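Galería: jornada de puertas abiertas de robótica en Paredes

Marzo de 2025

Fuimos a la jornada de Brasuvora en Paredes con la invitación impresa y pocas ganas de dejarnos impresionar. El folleto prometía "manipulación inteligente para cualquier entorno". Después de una mañana entera entre mesas de prueba, la frase nos sigue pareciendo demasiado grande, aunque reconocemos que vimos más trabajo real que en otras visitas de este tipo.

La nave queda al final del polígono, pasado el almacén de azulejos. Se entra por un lateral, se firma en una hoja, se cuelga uno la acreditación y espera. Empezamos con veinticinco minutos de retraso. Nos dividieron en 2 grupos: el primero pasó a la zona de células industriales, y el segundo, el nuestro, a la de manipulación con piezas pequeñas. La idea era cruzarnos a mitad de recorrido. Nos cruzamos, pero ya con prisa, así que de las células industriales solo podemos contar lo que se alcanza a ver desde el pasillo.

La charla de bienvenida

Duró más de lo anunciado. Mucha curva ascendente, muy poco eje rotulado. Según la empresa, el sistema que enseñaban, bautizado Flaltonitz, ha completado 1,000 agarres en pruebas internas, de los cuales 900 se dieron por buenos. Preguntamos qué cuenta como agarre bueno. La respuesta fue que la pieza se levanta de la mesa. ¿Y si se cae al medio segundo? "Depende del protocolo". Apuntamos la frase tal cual.

También preguntamos si las pruebas se habían hecho siempre con los mismos objetos. Nos dijeron que con una selección representativa. Pedimos la lista y quedaron en enviarla. Cuando cerramos esta página no había llegado.

La zona de manipulación

Varias mesas, cada una con su brazo y su técnico. El trabajo consiste en coger cosas y dejarlas en otro sitio, una y otra vez, con alguien al lado que recoloca los objetos entre intento e intento. Esa persona no aparece en ningún vídeo promocional y es la que más se mueve. Si el sistema necesita a un operario para preparar cada escena, convendría que el coste de ese operario figurara en alguna diapositiva.

Los objetos eran de los que hay en cualquier casa con niños. El argumento de la empresa es razonable: un ladrillo de plástico tiene caras planas y bordes claros, un peluche cede al apretarlo, y conviene que la misma pinza sepa tratar con ambos. Lo que no nos quedó claro es cuánto de lo que aprende con juguetes le sirve después con un paquete mal cerrado o una bolsa medio vacía. Lo planteamos y nos remitieron a la fase siguiente, prevista para junio.

Nos interesó más lo que contaban los técnicos en voz baja que lo que decía la presentación. Uno de ellos nos explicó que el plástico brillante les complica la vida, que los reflejos cambian según la hora y que por eso repiten las sesiones con distinta luz. Es un detalle modesto y bastante más convincente que cualquier eslogan. Otra técnica reconoció que colocan los objetos cerca unos de otros a propósito, porque con las piezas separadas la tarea resulta demasiado fácil. Le preguntamos si las cifras de la charla correspondían a la versión fácil o a la difícil. Sonrió y dijo que a un poco de todo. 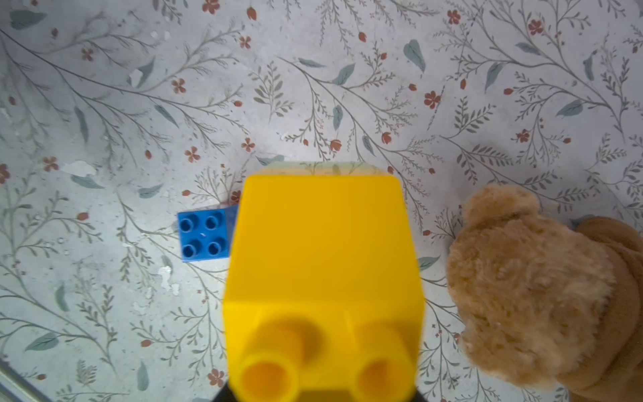

Ladrillo amarillo a la altura de la pinza, con otro azul y un oso de peluche como vecinos de mesa. El mantel o tablero de flores ya tiene algún desconchón.

Sobre los fondos estampados hubo cierta discusión en el grupo. La empresa sostiene que un fondo con ramas, hojas y flores obliga al sistema a distinguir el objeto del dibujo, y que eso lo hace más robusto. Puede ser. Un visitante objetó que un solo estampado, repetido durante meses, acaba siendo tan familiar para la máquina como una mesa blanca. Nos dijeron que disponen de más superficies. No pedimos verlas y ahora lo lamentamos.

Preguntas y precio

El turno de preguntas fue corto. Quisimos saber cuánto cuesta una instalación mínima y la respuesta fue que cada proyecto es distinto. Sí dieron el precio de la formación: 400 euros por persona, con certificado. Del mantenimiento se encarga Plirbridge, la firma que presta el servicio técnico en la zona y que tenía un mostrador junto a la salida, con folletos y sin tarifas.

Lo que nos llevamos

Nos gustó que dejaran acercarse a las mesas y que los técnicos contestaran sin mirar de reojo al departamento comercial. Nos gustó menos que no hubiera un marcador a la vista con aciertos y fallos del día. Una pizarra habría bastado. Tampoco hubo ocasión de que el público eligiera un objeto propio, pese a que la invitación lo daba a entender; yo llevaba unas llaves y un guante en el bolsillo y con ellos me volví.

La próxima jornada será en junio, en el mismo sitio. Si para entonces nos mandan la lista de objetos, la añadiremos a esta página.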